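Bukola Oyewole has been collecting examples at Ilance since April. She works with a hand-held gripper, picking up small things from a table and putting them down somewhere else. The team has 1829 recordings so far, and 287 of those were thrown out.

"Mostly my fault - I was going too fast," she says. "You have to move at a speed the arm can copy later."

Pens took her longest to learn. "They roll. You come in low and close slowly."
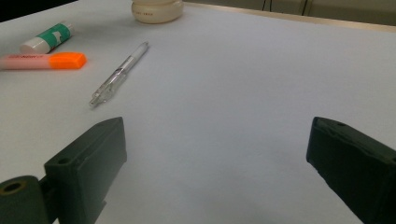

How long does one recording take?

Six seconds if it goes well, and the walk back to the start position is extra.

Her colleague Obinna Ekpo checks each batch before training. He wants the objects moved between takes, and he sends work back when they haven't been. "He's strict about it," Oyewole says. "I was annoyed at first. Now I shift everything without thinking."

The next batch will be done at Briggs, on a darker table.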